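Blue Steel, Green Crates

The parts room at Grulcombe used to be a pile. Hnat Kostiuk says so himself, walking fast, coffee in hand, a little before eight on a February morning. Cardboard boxes, mostly. Brackets in with the zip ties. Nothing on wheels.

Then came the blue racks. Perforated uprights, bolt them where you like. And the crates, green plastic with slotted sides, so air gets in and dust falls out. Most of it, anyway.

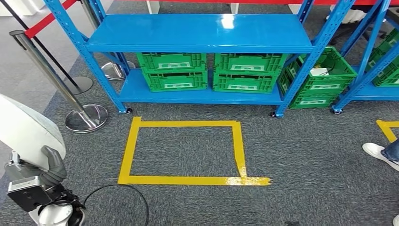 Green crates stacked two high on the lower shelf, with yellow tape marking a square on the carpet in front.

Kostiuk's big idea is the floor. Tape down a square and people leave it clear, he says. Paint would of been nicer but you can't paint carpet. The tape wrinkles. It gets redone every three months, and he keeps a roll in his jacket.

The whole refit came to around $4000, racks and crates and casters, bought secondhand when the Plarkitz warehouse closed. Volodymyr Dovhaniuk drove the van. He thinks they overpaid. He also thinks the crates should go on top, not below, and the two of them have been argueing about it since the first load came in.

Kostiuk won, for now. Crates low, top board kept for whatever you're working with. Odd shapes, long bits, stuff that won't sit in a crate.

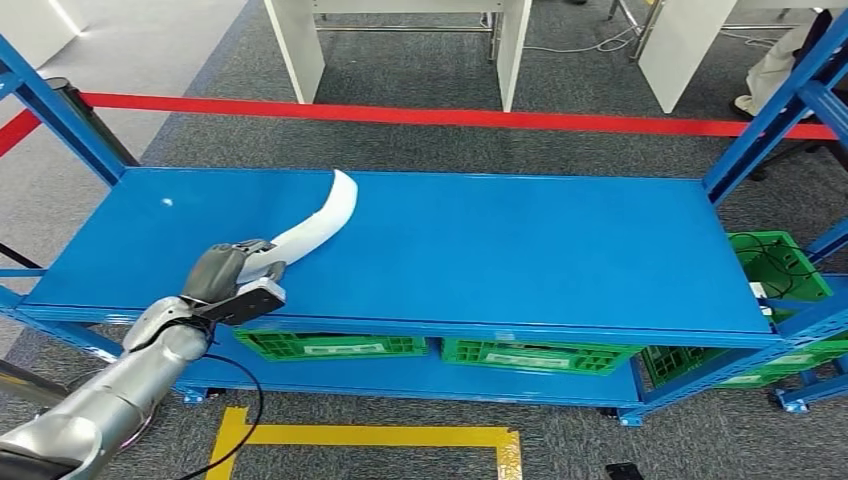

Dovhaniuk still isn't sold. All that bending, he says, and his knees are not what they were. He wants the shelf raised one set of holes, maybe two. Ten minutes with a wrench. Kostiuk says fine, but then the labels have to be done over too, and who's doing that?

Next up, the back wall. More racks, same blue if they can find it.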